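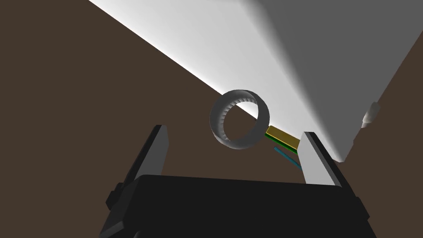

*Simu, vue poignet : doigts ouverts, bague grise et plaquette jaune et verte entre les deux.*

**18 juillet 2025, comparaison de pinces, banc Dritgate**

Repris la scène bimanuelle dans Tradoseck, avec le contrôleur Masri et sa configuration de mai. Je voulais comparer la pince parallèle à deux doigts et l'autre effecteur sur les mêmes trajectoires avant de toucher au matériel.

Réglages :

- graine 318 pour toutes les séries
- 2 caméras, poignet et vue d'ensemble
- 2 201 pas par essai, gains inchangés
- collisions entre doigts activées

La vue poignet donne bien l'écart entre les doigts. L'intérieur strié de la bague reste lisible quand elle est inclinée, par contre sur le fond brun la palme noire se détache mal et ma segmentation en mange le bord. À reprendre avec un seuil plus bas, ou alors changer la couleur de la surface.

Côté parallèle, approche propre. La fermeture est trop rapide à mon goût : la consigne passe en position et l'effort sature avant que le contact soit stable. Essayé la commande en effort, plus lente, mais les courbes se ressemblent davantage d'un essai à l'autre. Je garde celle-là.

Côté gauche, le modèle de contact est plus lourd à calculer. Les liens fins accrochent le maillage de la table quand le poignet descend de biais. J'ai relevé le point d'approche dans le fichier de scène, il faudra refaire la calibration de la vue d'ensemble après ça.
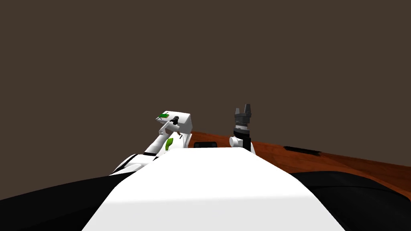
Flilo pense que je compare surtout deux réglages de frottement, et qu'il faudrait mettre le même coefficient sur les deux effecteurs avant de conclure quoi que ce soit. C'est juste, les valeurs viennent de deux fichiers différents et je ne les avais pas alignées.

À faire :

- [ ] même frottement des deux côtés, relancer avec la graine 318
- [ ] exporter les courbes d'effort à part
- [ ] vérifier le repère du poignet droit dans Masri
- [ ] seuil de segmentation

Journaux copiés dans le dossier Dritgate, sous-dossier pinces.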